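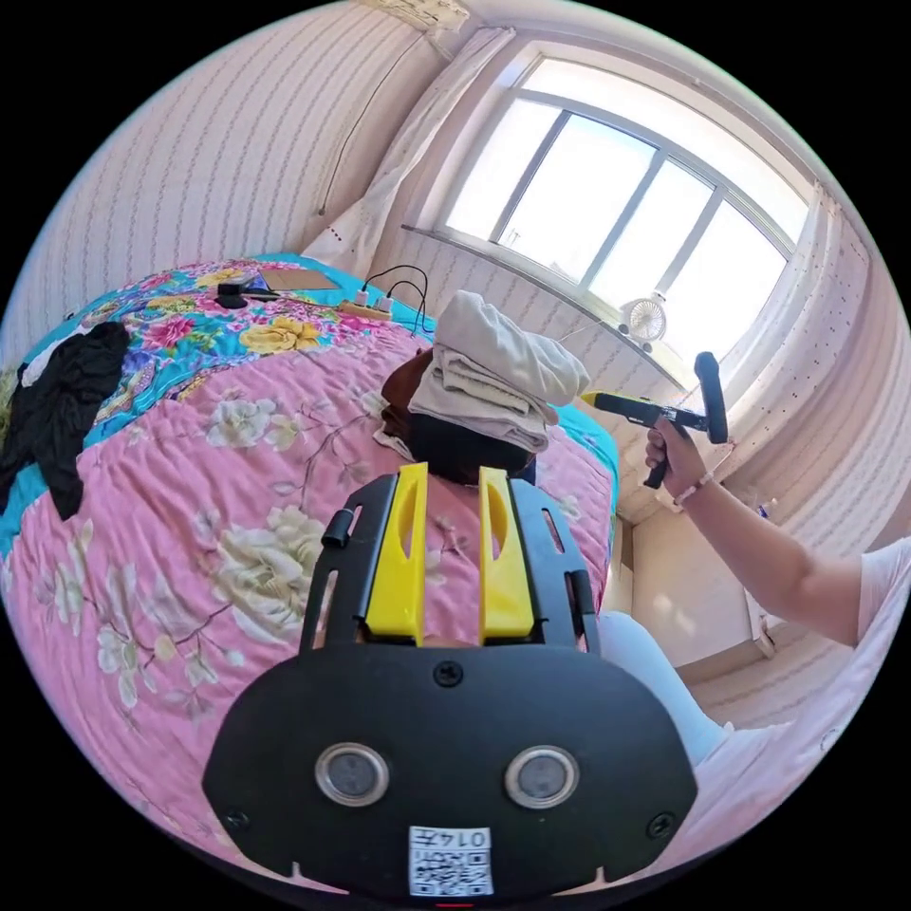
Recording a Folding Session with the Hand-Held Gripper
Cloremik Student Robotics Program - Student Guide
Issued Wednesday, September 8, 2021

This guide applies to all students taking part in the Pruner project. It covers the recording of cloth-folding sessions at home. Students should read it in full before borrowing a pair of grippers.

Before you begin

Choose a bed or a large table in a room with steady daylight. A patterned bedspread is acceptable and does not need to be replaced with a plain one. Cloths should be of one color that stands out from the surface beneath them.

Check that both yellow fingers are fitted firmly and move freely. Wipe the two round sensor discs on the mounting plate with a dry lens cloth. Do not loosen the screws on the plate. A gripper with a loose plate must be returned to the Brendska workshop for adjustment.

Recording

1. Sit or stand where you can reach the whole work area without leaning on it.
2. Hold one gripper in each hand, with the tips pointing toward the cloths. Keep both still for 3 seconds.
3. Pick up a single cloth by its near corners and lay it flat.
4. Fold it in half, then in half again. Close the fingers fully on the edge before lifting.
5. Place the folded cloth on the stack and return to the starting position.
6. Continue until the set is complete. A full session is 40 folds.

Move at the pace you would use when folding by hand - slower motion makes the recordings harder to use. If a cloth slips, pick it up again and carry on. Dropped cloths are part of the record and should not be edited out.

Rest for at least 2 minutes between sets. Students who feel strain in the wrist should stop for the day.

After the session

Copy the files to the Qudah folder under your student number and complete the session sheet. Recordings without a sheet are not counted toward the 50 sessions required of each team. Grippers are to be returned in their cases with the fingers open.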